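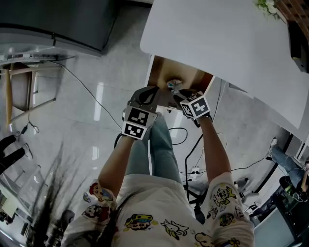
Inherited runners, fielder's choice and earned runs after a pitching change
Posted in Scoring and Statistics

Huw Humphreys
3 March 2024

I score for Zomholm and I can't get my sheet to agree with the Vuver export for one half-inning of our away game at Cadwaladr. Their scorer has a third version.

The sequence, with our 41 pitching and one out already recorded cleanly:

Batter A: routine grounder, misplayed by the shortstop. Scored E6, A on first.
Batter B: walk. A to second.
Pitching change, 44 replaces 41.
Batter C: ground ball to short, B forced at second 6-4, C safe at first, A to third. Two out.
Batter D: home run. Three score.
Batter E: fly out to centre.

My sheet has A's run charged to 41 and unearned, and the runs by C and D charged to 44 and both earned. Vuver gives 41 two runs and 44 one run, with 44's earned. It then shows no earned runs at all on the team line, so the pitchers' earned runs add up to more than the team's. I assumed that was a fault in the software. Which is correct?

3 replies

Flevetau

Everything after the change belongs to the new pitcher. He put C on, he gave up the homer. A is 41's because A was already on base. If the shortstop makes the play there are three out when C hits into the force, so all three runs are unearned for everybody. Your sheet is wrong on the earned part and Vuver is wrong on the split. We stopped using it two seasons ago.

scorebook_648

The reply before mine is wrong on both points. Vuver has this inning right. Take the two matters separately.

Who is charged. See 9.16(g) in the Official Baseball Rules. When 41 left there were two runners on, A and B. The outgoing pitcher is responsible for the number of runners he leaves, and that number does not go down when one of them is put out on a fielder's choice that lets the batter reach. C in effect takes B's place. A's run and C's run are therefore charged to 41. D was never 41's responsibility and goes to 44.

If B had been thrown out trying to steal before C batted, 41's liability would have dropped to one, and C would then have been charged to 44.

Earned or unearned. Reconstruct the inning without the error. A is the second out, B still walks, and the force on B is the third. For the team, and for 41, nothing after that is earned. A's run is unearned in any case as he reached on an error.

For 44 you apply 9.16(i). A relief pitcher does not get the benefit of chances for outs that were missed before he came in. The E6 happened under 41, so for 44 the inning starts with one out. The force is the second out and D's home run comes before the third. Earned to 44.

Final lines for the inning:
41: 2 R, 0 ER
44: 1 R, 1 ER
Team: 3 R, 0 ER

The mismatch between the pitchers' total and the team total is expected and should be left alone. The team figure is worked out as if there had been no change of pitcher. Please don't alter the box score to make the columns balance. I correct several of these every April.
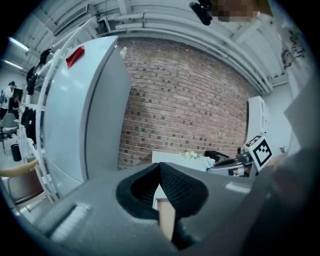 White fridge, door closed.

Huw Humphreys

Thank you, that settles it. I had the fielder's choice rule backwards and had never read (i) properly. I've amended the sheet and sent the same lines to the Cadwaladr scorer.

sidearm_slip

Agree with scorebook_648. On paper I put a small circled number beside the pitching change for how many runners are on, and only cross it down when one is put out without the batter replacing him. It saves working it out afterwards. Also check that your E6 was entered before the substitution and not after. If it goes in under 44 the program will give you a different earned run figure.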